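# Tidying up is still the hard part

The claim that machines will soon do our housework usually rests on a short list of chores: folding towels, loading a dishwasher, wiping a worktop. I'd like to argue from a duller one. Putting toys in a box is a task most four-year-olds can do, if not willingly, and it contains nearly everything that keeps two-armed machines out of ordinary homes.

Consider what the job asks for. Each object has to be found, approached from a side where it can be held, gripped hard enough to lift and softly enough not to crush, carried over a rim and let go. The next object is a different shape. A warehouse avoids most of this by putting goods in cartons. A living room floor has no cartons.

Most of the machines offered for the work carry a parallel gripper, which means two flat-sided fingers that slide together. It is a good tool. It is cheap, it can be modelled with simple geometry, and it does not wear out quickly. It is also a poor match for anything rounded or bumpy, where the pads meet the surface at a point or two and the object turns in the grip. A thin limb on a small figure can be held well, but only if the fingers come in at the right angle, and inside a bin the walls rule out many of those angles. 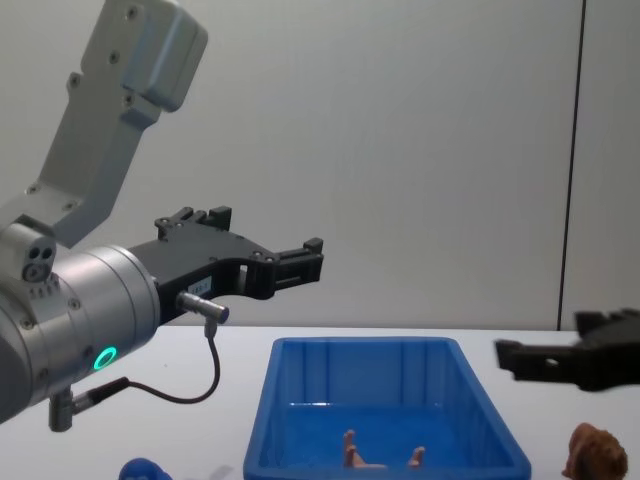

*Dewanti Pattinasarany*

A blue bin with sloping sides and a toy figure lying in it, limbs up, makes a fair test for this reason. To take the figure out again, one gripper must go down past the rim without the wrist or its cable touching anything, while the other stays clear. People solve this by tilting the hand, or by tipping the box. The first needs a wrist compact enough to follow the fingers in. The second needs both arms to agree on where the box is.

The published numbers deserve care. The Flasavholm tidying trial reported 1023 attempted picks, and 293 of them ended with a person stepping in. That is a success rate a little over 71 per cent. For a research group it is respectable. For a household it is useless, as an evening's tidying might involve 16 objects, and at that rate four or five of them would need help. The user would be quicker doing the lot.

Naomi Mfaume, writing in reply to the trial, held that the rate is the wrong measure and that we should count minutes of human attention per hour of work. I agree with her on the measure. I don't share her view that it favours the machines. A failed pick costs more than the time taken to correct it: someone has to notice, walk over, work out what the arm was trying to do and restart it. On a shop floor that person is already paid to be there. At home it is whoever was hoping to sit down.

The Mastden line is a better argument for optimism. It handles 9 part types, all known beforehand, in trays that arrive in the same place each time. It works because the chore was changed to suit the tool. I would expect the next useful machines to come from places where that bargain is acceptable, such as laundries, canteen kitchens and packing benches.

Homes will follow when the cost of a mistake falls, and I see two routes to that. One is a hand that can feel an object start to slip and respond before it drops. The other is software that knows when to leave a thing alone and carry on with the rest. The second seems to me nearer, and it gets far less money. A machine that put away twelve toys and left four in a neat row on the rug would be worth buying now.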